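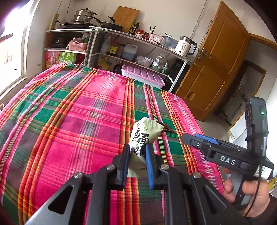
Individually wrapped snacks are small baked, fried or steamed foods sealed one portion to a packet. They are sold loose by weight, in mixed bags, or in boxes, and are common in East Asian grocery stores. Crackers, filled cakes, candied fruit and small breads are all sold this way.

Packaging

The usual packet is a pillow pack. A strip of printed film is folded into a tube around the food, sealed down the back, and crimped at both ends. The crimped ends are often cut in a scalloped or zigzag line, and the packet can be torn from any point along it. The front carries the product name, often in large brush-style characters, with a romanized spelling in smaller letters. The characters 老面 (lao mian) on a packet mean "old dough," a piece of fermented dough saved from one batch to raise the next. The term is used for steamed buns and for some breads and cakes.

Cream and white films are common for plain or milk flavors. Dark brown is often used for chocolate, brown sugar or date, though there is no fixed rule.

Storage in the home

Packets keep best in a cool, dry cupboard. Open kitchen shelving is also used, but the top tier often holds the steamer, the kettle and the sauce bottles, and steam or oil can reach anything stored beside them. A lidded jar or plastic container is enough protection. Soft cakes have a shorter life than crackers and should be eaten first.

Serving

Wrapped snacks are put out on the table with tea, usually unopened, and guests help themselves. A plastic or cotton tablecloth catches the crumbs.

Collections

Tania Pathirana began collecting empty wrappers in Filonthorpe and later gave 746 of them to the Moklow Museum of Household Goods. Of these, 183 are from bread and cake products. The museum shows a selection in 9 drawers, arranged by type of seal.

See also

Steamed bun
Sourdough starter
Flow wrapping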